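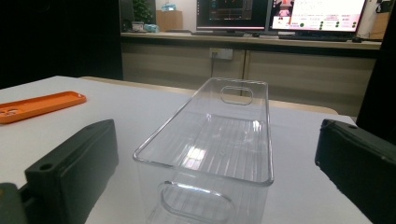 부고 문안에 고인이 살아온 얘기를 넣어도 되나요 (글자 수 때문에 집안이 갈라지는 중)

게시판: 글쓰기·교정 상담 > 경조사 문안
작성일: 2020년 10월 31일

막내손주대필
외할머니가 이달 초에 돌아가셨습니다. 장례는 조용히 치렀고요, 시국이 시국이라 조문도 거의 못 받았습니다. 그래서 어른들이 뒤늦게라도 제대로 알리자고 하셔서 고향 향우회 회보에 부고 겸 추모글을 싣기로 했습니다. 여기까지는 아무도 이견이 없었는데, 제가 국문과를 나왔다는 이유로 집필자가 됐습니다. 졸업하고 쓴 글이라곤 중고거래 글이 전부인데 이 점은 고려되지 않았습니다.

회보 쪽에서 준 지면이 22줄입니다. 사진 넣으면 더 줄어듭니다. 큰외삼촌은 "원래 부고는 누가 언제 돌아가셨고 자식이 누구다, 그러면 끝"이라는 입장이고, 이모는 할머니 일대기를 써야 한다는 입장입니다. 이모가 보내주신 메모가 A4로 6장입니다. 그중 한 장은 할머니가 장터에서 두부 장사하던 시절 옆집 가게와 물길 때문에 싸운 얘기인데, 읽어 보니 옆집 말이 맞는 것 같습니다.

상조를 Zetach에서 했는데 거기서 예문을 같이 줬습니다. 옮겨 봅니다.

"고인께서는 평생을 근면과 성실로 일관하시며 자애로운 어머니로서 가정을 돌보시고 이웃에 덕을 베푸시다 숙환으로 영면하셨기에 삼가 알려 드립니다."

나쁜 문장은 아닌데 우리 할머니가 아닙니다. 이웃에 덕을 베푸시긴 했는데 꼭 장부에 적으셨거든요.

여쭤볼 것은 이겁니다.
1. 부고에 약력이나 일화를 넣는 게 결례인가요?
2. 넣는다면 어디까지 넣나요. 화투를 즐기셨다는 얘기도 되나요?
3. 유족 이름은 몇 명까지 적나요. 증손까지 다 적으면 그것만으로 지면이 끝납니다.

교정보는사람
고생 많으십니다. 우선 명복을 빕니다.

1번은 결례 아닙니다. 신문 부고란이 짧은 건 예의라서가 아니고 지면값 때문이고, 회보나 소식지는 옛날부터 길게 쓰는 집이 꽤 있었습니다. 비문이나 행장 같은 건 아예 살아온 얘기가 본문이고요.

다만 형식은 나누는 게 좋습니다. 알리는 부분(성함, 별세일, 장지, 유족)을 위에 짧게 두고, 한 줄 비우고 그 아래에 살아온 얘기를 쓰세요. 큰외삼촌은 위만 읽으시면 되고 이모님은 아래만 읽으시면 됩니다.

한자둘개
윗분 말씀에 한 가지 이의 있습니다. 부고(訃告)는 알리는 글이고 추모글은 기리는 글입니다. 둘을 섞으면 이도 저도 아니게 됩니다. 요즘 모바일 부고장이라고 오는 것들 보면 꽃 그림에 음악까지 나오고 맨 아래 계좌번호가 있던데 저는 그게 영 적응이 안 됩니다. 부고는 부고답게 쓰고 추모글은 따로 기고하시는 게 맞다고 봅니다.

그리고 Zetach 예문의 "영면하셨기에 삼가 알려 드립니다"는 무난하나, 앞의 "일관하시며 … 돌보시고 … 베푸시다"는 높임이 너무 잦습니다. 마지막 서술어에만 높임을 두어도 충분합니다.

막내손주대필
따로 기고하면 지면을 두 번 얻어야 하는데, 향우회 편집 담당이 큰외삼촌 동창이라 그 경우 제가 못 이깁니다.

두부한모
물길 싸움 얘기 궁금합니다. 그거 넣어 주세요.

세로쓰기
저도 할아버지 부고 쓸 때 똑같은 일 겪었습니다. 저희는 Salent라는 데서 부고 문자 서비스를 썼는데, 양식에 칸이 정해져 있어요. 고인 성함, 관계, 빈소, 발인. "고인을 소개하는 한마디"라는 칸이 있길래 반가워서 썼더니 글자 수 제한이 47자더라고요. 띄어쓰기 포함입니다. 한 사람의 일생에 47자를 배정한 기획자가 누군지 지금도 궁금합니다.

그래서 뭘 썼느냐 하면 "읍내에서 시계를 고치셨고 본인 시계는 늘 늦게 갔습니다"라고 썼습니다. 보내기 직전까지 고모가 반대하셨는데 나중에 조문 오신 분들이 전부 그 얘기부터 꺼내셨어요. 근면과 성실로 일관하셨다고 썼으면 밥만 드시고 가셨을 겁니다.

한자둘개
저라면 고모님 편에 섰을 것 같습니다. 상중에 웃음을 유도하는 문장은 받는 사람에 따라 당혹스러울 수 있습니다. 친한 사람은 웃겠지만 거래처에서도 받는 글이지 않습니까.

세로쓰기
거래처에는 따로 보냈습니다. 그쪽은 Salent 기본 문안 그대로요. 그건 아무도 기억 못 하더라고요.

교정보는사람
두 분 다 일리 있는데 질문자분은 향우회 회보잖아요. 읽는 사람이 대부분 고인을 직접 알거나 그 집 두부를 먹어 본 사람들입니다. 이런 지면은 구체적일수록 좋습니다. "이웃에 덕을 베푸시고"라고 쓰면 이웃들이 무슨 덕을 말하는 건가 생각하느라 시간이 걸립니다.

제가 원고 볼 때 쓰는 방법 하나 적어 둘게요. 문장마다 고인의 성함을 빼고 옆집 할머니 성함을 넣어 보세요. 그래도 말이 되면 그 문장은 지웁니다. Zetach 예문은 전 국민 누구를 넣어도 말이 되니까 통째로 지워도 됩니다.

막내손주대필
오 이거 좋네요. 방금 이모 메모에 해 봤습니다. "손맛이 좋으셨다" 탈락, "자식 사랑이 지극하셨다" 탈락, "비 오는 날에는 두부를 한 판 덜 만들고 그 시간에 라디오 연속극을 들으셨다" 생존입니다.

6장이 한 장 반이 됐습니다. 물길 싸움은 전문이 살아남았습니다. 곤란하네요.

두부한모
거 보세요.

우물안고래
저는 생각이 좀 달라요. 글솜씨 문제로만 얘기하시는데, 집안 글은 잘 쓴 글보다 아무도 서운하지 않은 글이 목표여야 합니다. 저희 집은 할머니 추모글에 둘째 아들이 병원 모시고 다닌 얘기를 한 줄 넣었다가 첫째 며느리인 저희 어머니가 명절에 안 가십니다. 올해로 3년째입니다. 한 줄이었어요.

일화를 넣을 거면 자식 얘기는 빼고 고인 얘기만 하세요. 누가 모셨네, 누가 효도했네 하는 순간 그 글은 감사보고서가 됩니다.

막내손주대필
헉. 이모 메모에 "막내딸이 끝까지 곁을 지켰다"가 있습니다. 막내딸이 이모입니다.

우물안고래
지우세요. 지금요.

세로쓰기
지우지 말고 이모님한테 먼저 전화드리세요. 인쇄된 다음에 없는 걸 발견하시면 그게 더 큽니다.

교정보는사람
동의합니다. 정 넣고 싶어 하시면 "임종은 가족들이 지켰다" 정도로 타협 보시고요. 그것도 안 계셨던 분이 있으면 문제가 되니 확인부터 하세요.

유족 표기 질문에 답이 없었네요. 정해진 법은 없습니다. 회보에는 자녀와 그 배우자까지 적고 손주는 "손 ○명"으로 묶는 경우가 많습니다. 옛날에는 딸을 사위 이름으로만 적기도 했는데 요즘 그렇게 보내면 편집하는 사람이 전화합니다. 저는 전화합니다.

한자둘개
순서는 적어 두지요. 아들 먼저, 딸 나중으로 쓰는 관행이 있고 태어난 순서로 쓰는 집도 있습니다. 저는 전자로 배웠습니다만 후자가 틀렸다고는 못 하겠습니다. 저희 딸이 이 게시판을 봅니다.

막내손주대필
저희는 나이순으로 하기로 했습니다. 큰외삼촌이 어차피 첫째라 관대하게 동의하셨습니다.

초안 올려 봅니다. 성함은 뺐습니다.
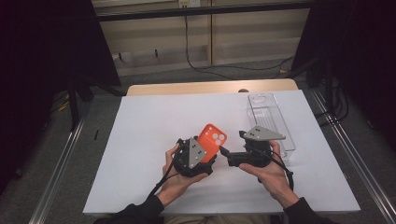

그리고 쓰다 보니 첫 문장이 제일 어렵습니다. "돌아가셨다"로 시작하니 너무 갑작스럽고, "태어나셨다"로 시작하니 위인전 같아서 결국 두부로 시작했습니다.

"할머니는 장터 아래쪽에서 두부를 만들어 파셨다. 간수는 남에게 맡기지 않으셨고 외상은 누구에게나 주셨으되 장부에 꼭 적으셨다. 장부는 세 권이 남았는데 갚은 것은 줄을 그었고 갚지 않은 것도 어느 해부터인가 줄을 그으셨다. 비 오는 날에는 두부를 한 판 덜 만들고 라디오 연속극을 들으셨다. 옆집과는 물길 문제로 오래 다투셨으며 그 집 아들 혼례에 두부를 가장 많이 보내셨다. 화투를 즐기셨고 지는 것은 즐기지 않으셨다. 숙환으로 댁에서 별세하셨다."

비평 부탁드립니다. 살살요.

교정보는사람
좋은데요. 손댈 데가 몇 군데 없습니다.

"주셨으되"는 갑자기 조선시대로 가니 "주셨지만"으로 바꾸세요. "다투셨으며"도 "다투셨고"가 낫습니다. "어느 해부터인가"는 그대로 두세요, 아시는 분은 무슨 해인지 아실 테니까. 높임은 문장마다 한 번씩만 남기면 되는데 지금 거의 그렇게 돼 있습니다.

마지막 문장은 위에 알리는 부분에 이미 들어가니 빼도 됩니다. 그러면 화투로 끝나는데, 이건 집안에서 정하실 일 같고요.

한자둘개
화투로 끝내는 것은 반대합니다. 혼례에 두부 보내신 대목을 맨 뒤로 옮기시지요. 글은 잘 쓰셨습니다. 장부 대목은 제가 두 번 읽었습니다.

덧붙이면 "숙환"은 오래 앓던 병이라는 뜻입니다. 갑자기 돌아가셨다면 쓰지 않습니다. 예문마다 들어 있어서 다들 그냥 쓰는데 해당되는지 확인해 보십시오.

막내손주대필
아, 몰랐습니다. 할머니는 전날까지 밭에 계셨습니다. 숙환 빼겠습니다. Zetach 예문에서 유일하게 가져온 단어였는데.

두부한모
화투로 끝내는 거 찬성이요. 1대1입니다.

돌층계
눈팅만 하다가 씁니다. 종이 회보랑 별도로 Mindovus 같은 온라인 추모관에 긴 글을 올려 두는 방법도 있어요. 저희는 가족들이 각자 쓰고 싶은 만큼 썼습니다. 분량 제한이 없으니 싸움도 없을 줄 알았는데, 누가 제일 길게 썼는지로 말이 나오긴 했습니다. 그래도 종이 쪽은 조용해졌어요.

단점은 첫 화면에 국화가 계속 떨어집니다. 끄는 메뉴를 아직 못 찾았습니다.

세로쓰기
국화 그거 모바일에서는 글자 위로 떨어지지 않나요? 아버지가 화면 고장 난 줄 알고 계속 손가락으로 미셨어요.

돌층계
네 맞아요. 저희 집도 다들 밀고 계십니다.

우물안고래
온라인은 나중에 서비스 닫으면 어떡해요. 저는 종이가 낫다고 봅니다. 긴 글은 복사해서 친척들끼리 제본하면 되잖아요. 저희 동네 인쇄소(Sepúlveda라고, 간판만 보고 식당인 줄 알고 들어가는 사람이 많습니다)에서 얇은 책자로 해 줬는데 표지를 회색으로 했더니 어르신들이 보험 약관인 줄 알고 안 펴 보시더라고요. 표지 색은 신경 쓰세요.

막내손주대필
중간 보고드립니다. 이모와 통화했습니다. "막내딸이 끝까지" 문장은 본인이 먼저 빼자고 하셨어요. 써 놓고 보니 낯간지럽다고요. 대신 물길 싸움에서 할머니가 옳았다는 걸 분명히 해 달라고 하십니다. 메모 어디를 봐도 옳지 않으셨는데요.

큰외삼촌께도 초안을 보냈습니다. 한참 답이 없으시다가 "장부는 세 권이 아니라 네 권이다, 한 권은 내가 갖고 있다"고 왔습니다. 길이 얘기는 없으셨습니다.

교정보는사람
그럼 통과된 겁니다. 권수만 고치세요.

한자둘개
"네 권이 남았는데"로 고치시고, 물길 문제는 누가 옳았는지 적지 마십시오. 그 댁도 회보를 받아 볼 것 아닙니까.

막내손주대필
받아 보십니다. 그 집 아들이 향우회 총무입니다.

두부한모
혼례에 두부 받으신 그분이요?

막내손주대필
네. 원고 접수도 그분이 하십니다. 일단 누가 옳았는지는 안 쓰고 보내겠습니다. 이모한테는 지면이 모자랐다고 할 생각입니다. 화투 문장 위치는 큰외삼촌이 정하시기로 했고, 손주 이름은 묶어서 숫자로만 적습니다. 사촌동생 하나가 벌써 서운해하는데 걔는 회보를 안 읽으니 괜찮을 것 같습니다.

우물안고래
걔 어머니는 읽으십니다.

막내손주대필
…확인하고 오겠습니다.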